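From: Ewan Dow
To: shopfloor list
Subject: Re: the grippers, and what happens to the dish crew

Miyuki Minami wrote:
> I keep hearing two versions of this at lunch. One is that the
> Cloltus arm takes over the wash station in December. The other
> is that we're all "trainers" now. Can somebody who's done a
> stint at the basin tell me what the day is like? And do we
> still get the rotation?

Hi Miyuki (and everyone lurking),

I've done three weeks of it now so I'll have a go! The rotation stays, Igor confirmed that with Plavis last month, but the wash slot is a different job. You're still washing up, only you do it through a pair of handheld grippers, and every move gets recorded so the arm can learn it. The target is 3000 good runs before anyone even talks about switching the arm on for real. We're at 282. So December? I doubt it.

My hands were hopeless the first couple of days. You want to feel the dish and you can't, you've got a plastic claw with a marker cube stuck on top, and you have to look at everything. I got slower and then I got better, and my back likes it less than the old way (more standing still, more leaning). Sponge in the left, bowl in the right is the one we repeat the most:
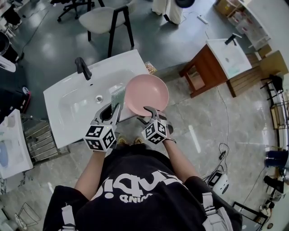 What changes for us

Pay first, as that's what people ask me in the hallway. Same rate, and Maarten is pushing for a bump for anyone with over 900 runs to their name. Nothing signed yet, so don't spend it.

Breaks are better. The recording stops when you stop, and no one minds.

What I don't love is the scoring. Each run gets a pass or a fail from the Lirneck software and you don't always find out why it failed. Ruwan had a whole morning thrown out and never got a reason. I'd like us to ask for that in writing before more people sign up.

Come and try it for an hour if you're curious, I'm on from 2 pm most days and you can have my grippers.

Ewan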